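Household Help Exchange
Kitchen and Dining > Storage and Display

Wire basket slides and marks the table, and the contents will not stay put

Asked May 8, 2024
Viewed 554 times
3 answers

I keep a black wire basket on a wooden dining table as a permanent display. It holds artificial vegetables, no real food. The table has an oiled finish, not varnish. I have two problems with the arrangement and would like to deal with both before the table is re-oiled in June.

First, the basket marks the table. The base is the same wire grid as the sides, and when the basket is pushed along the surface the wires leave fine grey lines. Some of these wipe off with a damp cloth. Others do not, and I assume those are scratches in the oil and not a deposit on top of it.

Second, the contents migrate. The sides of the basket slope inwards towards the base, so everything ends up in a heap against one side. The smaller pieces work their way down and press against the openings in the grid. The longer ones ride up over the rim. If the table is knocked, one or two come out altogether.

I have tried the following:

Felt pads, self-adhesive, 8 mm across. The wire is thinner than the pad and gives the adhesive almost nothing to hold. All of them came off within a fortnight.

A folded tea towel under the basket. It protected the wood but it crept, and it looked untidy.

A cork mat. Better, but the wires bit into the cork and left crumbs.

What is the usual way of doing this? I would prefer not to replace the basket. I would also like to know whether there is a sensible way to clean the vegetables, as they have a lot of creases and collect dust.

Comment: Is the wire bare, painted or plastic coated? It makes a difference to the marks.
Comment from asker: I don't know. It is black all over and I have not found any place where it has chipped.

Answer 1 (accepted by asker)

Put a woven mat under the basket, and make it larger than the basket on all sides. A ribbed weave is better than a smooth one for this job. The wires settle against the ribs and the basket resists being pushed sideways. I have used this on a light wooden surface for 3 years with no new marks.

Colour is a matter of taste, but a dark mat has one practical advantage under a wire basket. You see the mat through every opening in the grid, so a pale one shows each crumb and a patterned one makes the whole thing look busy. Charcoal or dark grey is the easiest to live with beneath black wire.

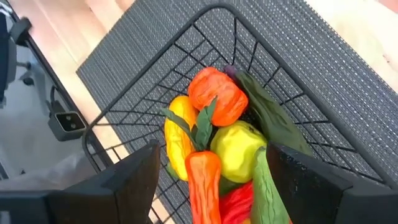 Posted by Reltevar
Role: Section editor, Storage and Display

My own basket has the same inward slope as yours. The points to get right are these.

Size of mat. Measure the rim of the basket and not the base. The rim is wider, and a mat cut to the base looks too small once the basket is standing on it. Leave a margin beyond the rim if the table has room.

Grip between mat and table. A woven mat with no backing can slide on an oiled surface. Lay a piece of open-mesh rug underlay beneath it, trimmed 2 cm smaller than the mat all round so that it does not show. Check the packet first. Some rubber and PVC underlays react with oil and wax finishes and leave a stain that is much harder to remove than a scratch. If the packet does not mention oiled wood, test a small piece on the underside of the table for a few weeks.

After re-oiling. Do not put the mat back until the oil has cured. The tin will give a time. Dry to the touch is not the same thing, and a mat put down too early will print its weave into the surface.

Lifting. Lift the basket to move it. The mat reduces marking from small knocks, but dragging a loaded basket will still wear the weave and may pull a thread.

On the contents, the slope is the cause and you cannot change it, so change the order of filling. Large, heavy pieces go in first, on the flat of the base. Medium round pieces go next. Long pieces such as peppers go on last, laid diagonally across the others, with no end resting on the rim. A long piece standing upright against the side will always travel.

Reduce the number as well. Most people overfill. My basket has seven vegetables in it, among them a long yellow pepper and an orange one that resembles a tomato with deep folds. That is enough to look like a heap. If yours is filled up to the rim, take out a third and see whether it still moves.

A small amount of museum putty between the lowest pieces and the wire will hold them if the above is not enough. Use a piece the size of a pea at each contact point. Try it on one item first, as it can lift paint from cheap artificial fruit.

For cleaning, use a soft dry paintbrush in the creases, 25 mm or narrower. Follow with a barely damp cloth on the smooth parts. Do not soak the vegetables. Many have a foam core, and once water gets in through the stalk it does not come out again.

Comment from asker: The advice about measuring the rim was useful. My cork mat was cut to the base.
Comment: Does the weave flatten under the basket?
Comment from Reltevar: A little, at the corners. Turn the mat round every few months. A light steam with an iron held clear of the surface brings most of it back. Not if it is a plastic weave, obviously.

Answer 2

Posted by Skurnetti
Member

The mat is good advice but it leaves the wire as it is. If the basket is going to be moved for cleaning every week I would treat the wire too.

Get a length of clear flexible tubing from an aquarium or home-brew supplier. The inside diameter should be slightly less than the thickness of the wire. Cut 4 pieces, each 3 cm long. Slit each one lengthways with a craft knife and a steel rule. Warm them in hot water for a minute, open the slit with your thumbs and press the tubing over the lowest wires, one piece near each corner, slit facing up. It closes as it cools and needs no adhesive.

This does the work of your felt pads but grips around the wire. It can be pulled off again without leaving residue. It also stops the scraping noise.

Two cautions. If the base is not level, the basket will rock on the tubing, so put it on a flat worktop and see which wires touch before you cut anything. And soft PVC tubing should not sit directly on an oiled finish, for the reason given above about underlay. Use silicone, or keep the mat.

As to the marks already on the table, rub one with a white pencil eraser. If it goes, it was a deposit from the coating. If it stays, it is in the finish and the re-oiling will probably deal with it after a light rub down along the grain with a fine abrasive pad. Do the whole top and not only the marks, or you will have a patch.

Comment from asker: Eraser removed more than half of them. Thank you.
Comment: Heat shrink sleeving won't work here before anyone suggests it, you can't get it on to a closed grid.

Answer 3

Posted by Alemneh
New member

just use a bowl. we had a wire one and it was a dust trap, got a wide bowl instead and nothing falls through and nothing scratches. you can put the same veg in it

Comment: The question says the asker does not want to replace the basket.
Comment from Alemneh: ok but it does fix both problems

Related questions

Removing rubber underlay stain from oiled oak
Can artificial fruit go in direct sun without fading?
Woven placemats curling at the corners
Museum putty left a greasy ring, how to remove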